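Bench notebook, November — felt pads vs. the old tips

Picking this up where Gilmar left off. He'd already been through 28 tries with the Vidal tips (the hard, slick ones) and wrote "fine on towels, useless on anything stretchy" in the margin, which matches what I remember. So today was the felt pads from Vollach, same arm, same Bradeck controller, grip force at 30 percent and I left it there all afternoon, promise!

Swapping pads was easy. The screws are shorter than they look in the drawing, so don't go hunting for longer ones like I did. Homing took 2 goes — the first time it complained about the left finger and then the second time it was perfectly happy.

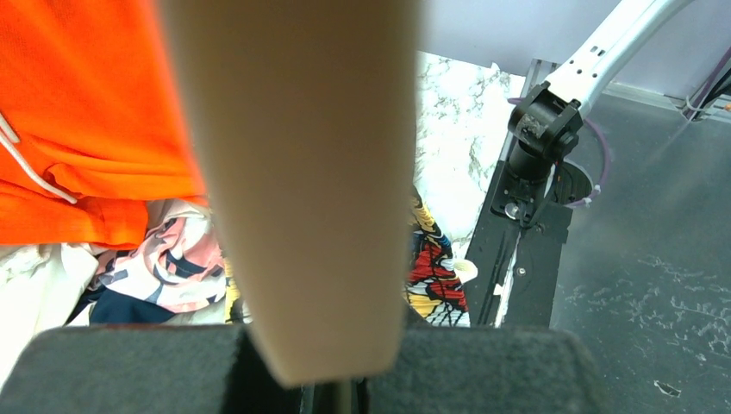
Felt grabs cloth much better than I expected, and I'm a bit annoyed we didn't try it back in the spring. My worry is the view. With the tan finger coming right down the middle of the wrist camera, a good part of the patterned fabric behind it is hidden, and the pick-point software only knows what it can see. Gudrun thinks we should shift the camera over a little on its bracket. I'd sooner try a second view first, but she's usually right about brackets, so I'll print one.

Next up was clothes on hangers, which I'd been putting off. Thin waistbands are the hard part: close too early and you pinch the hanger too, close too late and you get a fistful of air. I slowed the approach way down and lined up on the orange shorts, going for the fabric below the elastic and staying clear of the drawstring.

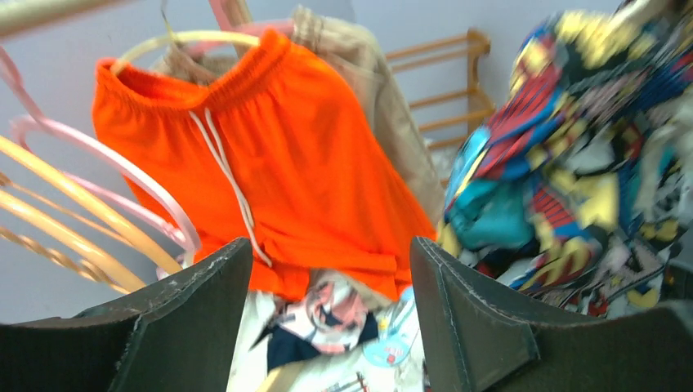 Settings and leftovers

Log file is 1,132 on the Jasby drive, pads and tips in the same folder. I haven't split them yet, sorry.

Slow approach stays on for hangers. For piles you can put it back to normal.

Check the felt for fuzz before each session — I've been using tape to clean it, works great.

Gilmar, can you rerun your stretchy stuff with these pads? Same force, please, so we can put the two side by side.

Still to do: camera bracket, and ask Vollach what glue they use.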